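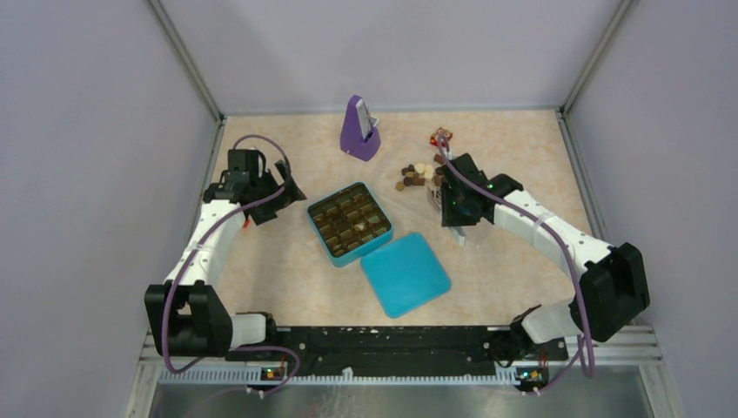

The Morkier Guideline is a voluntary code of practice for enclosed tabletop workcells in which two robot arms share one work surface. It covers cell layout, cable routing and the handling of small loose items such as wrapped candy. The current text was adopted in April and replaces an earlier draft prepared by Josach.

Scope

The guideline applies to paired arms with parallel grippers and a payload of 400 g or less per arm. Mobile bases and open benches are excluded. Cells used for food packing must also meet local food safety rules.

Requirements

Arms are mounted along one edge of the table, and the space between the grippers is kept for the main workpiece. A container and its lid count as two separate objects. Cables may run along the outside of the links, but must have enough slack for full joint travel. Controller boards may be left uncovered only inside the cell boundary. Gripper jaws are inspected every 3,000 cycles - or sooner if a part is dropped.

Adoption

Şimşekoğlu and Grorer both list the guideline in their integration manuals. Grorer applies a shorter inspection interval of 1,050 cycles for cells that handle foil wrappers.

Revision

Comments on section 12, which deals with shared reach zones, are accepted until 2026-05-11.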